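My first week at Hullby I was told I'd been hired for my wrists. Seriously! Istavell had put the arms in that spring, and somebody had to stay at the tables and put the towel back wherever the arms couldn't manage it. Pick up the cup, set down the cup, drag the cloth, and then me, reaching in to scrunch it all up again so they could have another go. I used to run the wash-up room at Requena, so I figured how different could it be?
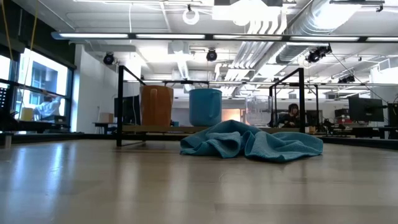
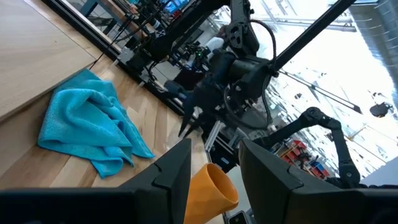

You're going to miss the noise, Qiuyue Qian told me over lunch, and I laughed, thinking of the steam and the racket of the old dish line. But she meant it. At the old place, she said, you could complain to the person next to you all day long and the work still got done, and now the person next to you is an arm and it doesn't care that your feet hurt.

Well, she was right by about April. I'd started talking to mine. I called it Jindus, after the sticker on the supply cabinet, and I'd say things like "oh, come on, you had it" when it fumbled a cup. It went on fumbling. Then one afternoon I came back from break and the tally on the board said 539, and I stood there doing the stupidest thing, which was trying to remember how many mugs I used to get through on a shift at Requena. I had no idea. We never kept track. You stopped when the racks were empty and somebody bought the coffees.

Qiuyue had been moved to nights by then, so we overlapped for maybe twenty minutes at the lockers. She was teaching the arms to fold. She'd been folding hotel linens for seven years before all this and she had a way of snapping the corners that I'd never seen anybody else do, and they wanted that, the snap. They'd had her do it over and over, slower and slower, until she said she couldn't do it at normal speed anymore. She showed me with her scarf. She got two corners together and then just stopped, with this look on her face, and started again from the beginning.

"Do it fast," I said. "Don't think."

She did it fast. It cracked like a flag! A guy at the far lockers turned around. She did it three more times, and then she tied the scarf on and went in for her shift, and I went out to catch my bus.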